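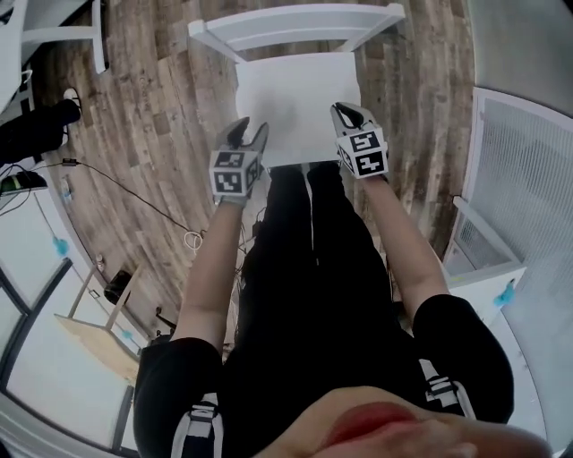

Boards > Household > Laundry and Linen

Towels gone stiff: what finally worked for you?

fluffmerchant
Two washes with half the powder and no softener, and my old Rikholm bath towels are lovely again! I'd nearly given them to the dog. Anyone else tried it?

pegbag342
Yes! Softener coats the loops. I'd add a cup of white vinegar in the rinse, it's brilliant in our hard water.

tumbleweed_jo
Not sold on vinegar, sorry. It can't be kind to the rubber seals. A good hard shake before they go on the line does more, and it's free.

pegbag342
Been doing it since December and the seals look fine to me. Each to their own!

fluffmerchant
Love the shaking idea, will try it tomorrow. Here's the kind of towel I'm after:
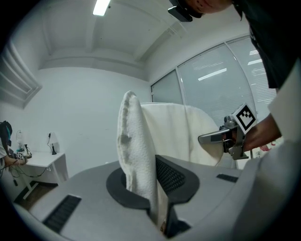 White terry, folded over.

linen_cupboard
Ooh, nice texture. My Leclerc ones never fluffed up whatever I did, but the cheap Novau set is gorgeous.

tumbleweed_jo
Opposite here, the Novau ones shed everywhere. Wash them on their own the first few times.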